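Forum > Kitchen & Table > Cleaning, Storage, Drying
Topic: Do you wash restaurant chopsticks that are still in the wrapper? And other caddy questions
Started January 2017

Sikska
Member, 107 posts

My sister-in-law says I'm disgusting, so I'm bringing it here. I keep takeout chopsticks in the same plastic caddy as everything else on the counter. She says the paper and plastic ones need to go in a drawer, sealed, or in the trash. I say a wrapper is a wrapper.
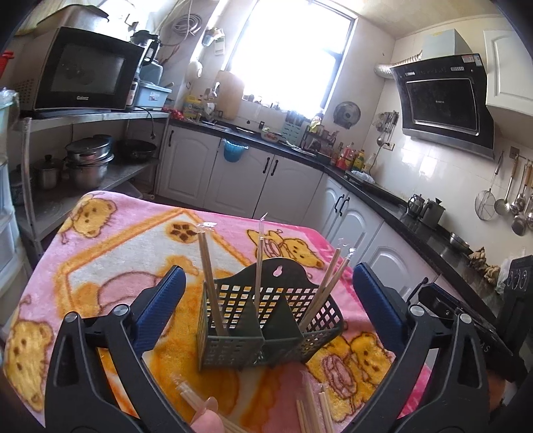
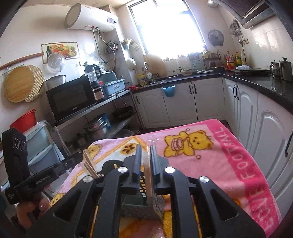
What I want to know is whether anybody has a real reason to store disposables separately or if this is one of those rules people repeat until it sounds like science. I've had the caddy setup for two years and never gotten sick from it. The holder has perforated sides, so air moves through it, and the clear plastic on the chopsticks is crinkled and loose at the ends. She pointed at that and said it proves the wrapper isn't doing anything. I think it proves somebody grabbed it by the end. Anyway, convince me. I'm not buying a special box.

Wostham
Senior member

A wrapper that's loose is not a seal. I'm not saying you'll die. I'm saying you put wet forks in next to dry wood, water drips, water gets in the plastic and then it can't get out. Wood in a bag with a spoonful of water is how you grow fuzz. I had it happen with skewers.

Sikska
Member

Who says the forks are wet? They get toweled off before they go anywhere.

Wostham
Senior member

Everybody says they towel things off.

Pultano
Member

I'm with the sister-in-law on the trash part but not for her reason. Why does anyone keep these? I cleaned out my mother's kitchen last fall and there were 26 pairs in one drawer, plus soy sauce packets that had turned into tar. She had eaten Chinese food with a fork her entire life. You're arguing over the storage of something you will never use.

Sikska
Member

I use them. Noodles, frying bacon, getting toast out of the toaster. One pair does for a week sometimes.

Pultano
Member

A week?? They're called disposable. So you do wash them.

Sikska
Member

I rinse them, yes. Then they go back.

Aryee
Member

OK, that changes the question for me. Unopened ones in a caddy, fine, who cares. But cheap takeout chopsticks are raw wood, there's no finish on them at all. They soak up whatever you put them in. I read all the time that they're "soaked in chemicals" and I don't buy most of that, the articles never say which chemical or how much. But bacon grease in bare wood on the counter for a week, I don't need an article for that.

Get one decent pair with lacquer on it. Mine cost 2 dollars at the import store and I've had them since college.

Wostham
Senior member

Lacquer chips. Then you're eating lacquer. Stainless or nothing.

Aryee
Member

Stainless is miserable – everything slides off. I've seen people chase a dumpling around the plate with those for a full minute.

Wostham
Senior member

That's a skill issue.

Pultano
Member

Can I be the one to question the caddy itself? Everyone is treating it like the neutral party. Those divided plastic ones collect gunk at the bottom of every compartment, I don't care how many holes they have in the sides. Pull yours out and look straight down into the corners with a flashlight. I'll wait.

Sikska
Member

Fine. I looked. There was a little brown line in one corner. It came off with an old toothbrush.

Pultano
Member

So, gunk.

Sikska
Member

A LINE. In one corner. I still don't see how that gets through a wrapper.

Aryee
Member

Do you run it through the dishwasher? Top rack works for mine, upside down, no heat dry. I had one go wavy on the bottom rack and it never stood straight again.

Sikska
Member

Never tried it. It gets hot water and soap when I remember. I'll do the top rack tonight, but if it warps I'm coming back to this thread.

So far I've got: wipe the caddy out more, don't reuse the bacon ones. I'm still not hearing any evidence about the wrapped ones. "My skewers got fuzzy" is one guy's skewers.

Wostham
Senior member

19 skewers, for the record. The whole pack.

Sikska
Member

Were they in a caddy?

Wostham
Senior member

They were under the sink.

Sikska
Member

UNDER THE SINK

Pultano
Member

Oh come on, Wostham.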